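4. Puesta en marcha del medidor de consumo Sesow en cuadro existente

Antes de empezar leer la sección 3 (compatibilidad de cuadros). Si el cuadro es anterior a la reforma y no tiene interruptor general accesible, parar aquí y llamar a un instalador. Lo demás se hace en una mañana.

Material que hace falta: medidor Sesow, dos pinzas de corriente (vienen en la caja, bolsa gris), pasarela Dotholm, cable de red corto, destornillador plano pequeño, cinta para rotular. Pilas no lleva.

4.1 Colocar las pinzas

1. Cortar el interruptor general. Comprobar con el comprobador de tensión, no con la lámpara del pasillo.
2. Quitar la tapa del cuadro. Guardar los tornillos juntos, suelen ser de dos largos distintos.
3. Abrir la pinza A y cerrarla sobre el conductor de fase de entrada. Tiene que hacer clic. Si no hace clic no está cerrada, y la lectura sale baja.
4. La flecha de la pinza mira hacia los consumos, es decir, hacia dentro de la vivienda.
5. Pinza B: sólo si hay un circuito que se quiera medir aparte (termo, bomba de calor, cargador). Si no, dejarla en la bolsa.
6. Llevar los dos cables por el lateral del cuadro, sin pasar por encima de los magnetotérmicos.

PRECAUCIÓN: no abrir nunca una pinza con el general subido y el cable desconectado del medidor.

Nota: en cuadros Retamal antiguos el conductor de entrada va muy pegado a la chapa. Aflojar la brida, no tirar del cable.

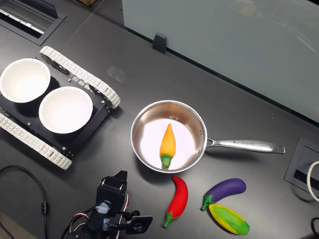 4.2 Fijar y alimentar el medidor

1. Encajar el medidor en el carril, a la derecha del último magnetotérmico. Ocupa dos módulos.
2. Conectar fase y neutro del medidor a la salida del magnetotérmico más pequeño del cuadro. Nunca directo a la entrada.
3. Enchufar pinza A en la toma 1. Pinza B en la toma 2, si se usa. Los conectores entran en una sola posicion.
4. Rotular. De verdad, rotular. Dentro de un año no se acuerda uno.
5. Poner la tapa y subir el general.
6. El piloto parpadea en naranja durante 70 segundos. Después verde fijo.

Si pasa a rojo: la pinza A no se detecta. Cortar, volver a 4.1 paso 3.

Si no enciende nada: el magnetotérmico elegido está bajado, casi siempre es eso.

4.3 Enlazar con la pasarela Dotholm

La pasarela va cerca del router, no dentro del cuadro. La chapa se come la señal. Hasta una pared de por medio, bien. Dos paredes, depende. Con muro de carga, poner el repetidor (se vende aparte, ver anexo B).

1. Conectar la pasarela al router con el cable corto y luego a la corriente. En ese orden.
2. Esperar a la luz blanca.
3. Mantener pulsado el botón lateral del medidor hasta que el piloto haga doble parpadeo.
4. Antes de que pare el parpadeo, pulsar una vez el botón de la pasarela.
5. Las dos luces se quedan fijas. Enlazado.

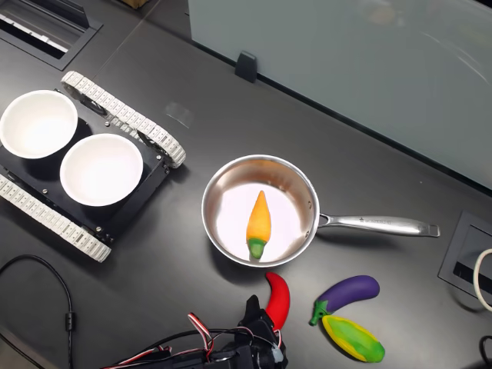
Si el enlace falla tres veces seguidas, desenchufar la pasarela, contar hasta veinte y repetir desde el paso 2. No hace falta borrar nada ni tocar el router.

Nota: con versión de firmware anterior a la 2.404 de la pasarela (2,404 en el menú, según el idioma) el doble parpadeo no existe, es uno largo. Actualizar primero si se puede – tarda poco y evita líos más adelante.

4.4 Datos de la instalación

En la pantalla de la pasarela, menú Instalación. Rellenar por este orden:

1. Potencia contratada. Está en la factura, primera hoja. Si hay dos tramos, poner los dos.
2. Tipo de suministro: monofásico. Para trifásico este medidor no vale, es el modelo grande.
3. Tarifa: fija o por horas. En caso de duda poner fija, se cambia luego sin perder el histórico.
4. Límite de aviso en vatios. Viene de fábrica en 2.000. Para un piso con vitrocerámica se queda corto y estará pitando todas las noches; subirlo.
5. Guardar. Si se sale con la flecha de atrás NO guarda.

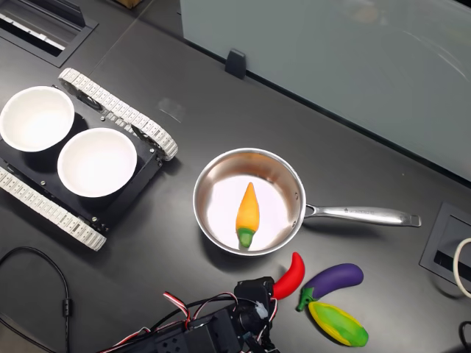
Mesa con plataforma de orugas y dos cuencos blancos.

4.5 Comprobar la lectura

1. Apagar todo lo que se pueda apagar. Nevera también, un momento.
2. La lectura debe bajar a un valor pequeño y estable. No será cero: router, pasarela y medidor gastan lo suyo.
3. Encender un aparato de potencia conocida, mejor uno de resistencia (plancha, calefactor). Nada de lavadoras, que van por fases.
4. Comparar con la placa del aparato. Una diferencia pequeña es normal.
5. Si la lectura sale en negativo, la pinza está al revés. Cortar el general y girarla. No corregirlo por menú, que luego el histórico se guarda mal.
6. Volver a encender la nevera. Se olvida.

En la vivienda de pruebas el consumo de fondo salió en alrededor de 169 vatios, y la mitad era un deshumidificador olvidado en el trastero. Merece la pena mirar este numero antes de cambiar una sola bombilla.

4.6 Aviso de fondo y horario nocturno

1. Menú Avisos, opción Fondo.
2. Elegir la franja. Recomendado de madrugada, cuando no hay nadie levantado.
3. Dejar pasar una semana entera antes de fijar el umbral.
4. Con acumuladores o termo en horario nocturno, excluir ese circuito (pinza B) o el aviso no sirve de nada.

CUIDADO: el cambio de hora no lo coge solo si la pasarela está sin internet. Revisar en noviembre que la franja sigue en su sitio. 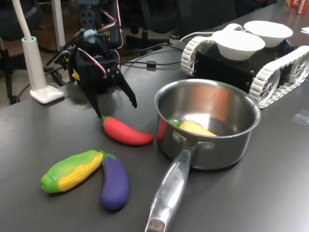 ¿Se puede usar el medidor con placas solares en el tejado?
Con autoconsumo hay que activar el modo bidireccional en Instalación y poner la pinza B en la línea del inversor. Sin ese modo, lo que se vierte a la red se suma como si fuera gasto.

4.7 Exportar

Menú Datos, Exportar, memoria USB en formato FAT32. El archivo sale con una fila por hora. Para el programa de informes Bondimley marcar la casilla de separador punto y coma, si no todo cae en una columna.

Revisión de esta sección: Elba Zapata, 6 de julio de 2019. Sustituye a la hoja suelta que venía en las primeras cajas. Pasos 4.3 y 4.5 cambiados, el resto igual.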